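In Praise of the Drawer You Haven't Filled Yet
January 6, 2023

Every year in the first week of January I get a certain kind of email from readers, and I love them all, but I have come to dread them a little too. They want to know what to buy. Bins, mostly, and those clear stacking things, and labels to go on the bins. The house is full after the holidays and the feeling is that it has to go somewhere (and soon, before the in-laws come back for the rest of their leftovers).

I'd like to make a gentle case this year for leaving one drawer in your home with nothing in it.

I grew up in Kirkelton, in a house where my grandmother kept the top drawer of the hall chest bare. We kids thought this was a terrible waste. She had buttons in coffee cans and sweaters under the beds, and there was this perfectly good drawer doing nothing at all! But when the mailman brought something puzzling, or an aunt left her gloves behind, or one of us came home from the creek with a rock too good to put down, in it went. By Sunday night she had dealt with whatever was there and the drawer was bare again. I don't remember her ever losing a thing.
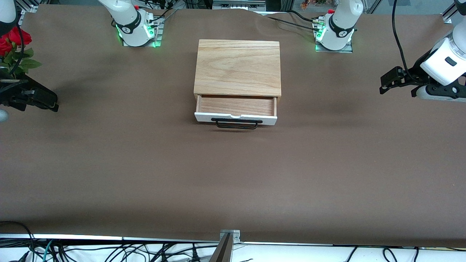
A drawer pulled partway open, with room to spare.

My own place in Gostley is 1229 square feet, and when I moved in I filled it in a weekend. I could not tell you how. There were 6 drawers in the kitchen alone and every one of them stuck by June, mostly on account of a potato masher. I wrote a column about that masher at the time and got 228 letters, a good many of them from people with mashers of their own.

My friend Bo-ram Ki thinks I'm being sentimental. Her view is that an empty drawer is a luxury for people with drawers to spare, and she raised two boys in an apartment over a shoe repair shop, so I listen when she says it. She's right that it's easier for some of us. Still, I've seen her kitchen, and there is a shelf by the window where she won't let anybody set down so much as a cup. She says that's for the light. I say it's her drawer.

What I'm asking for is small. Pick one, even a shallow one, and take everything out tonight. You'll want to put the batteries back in. Leave it be for some 40 days and see what lands there, and whether you miss what you took out -- I never did find a use for the second melon baller. Mine has a library card and a Christmas bulb in it at the moment, and I mean to get to those on Sunday.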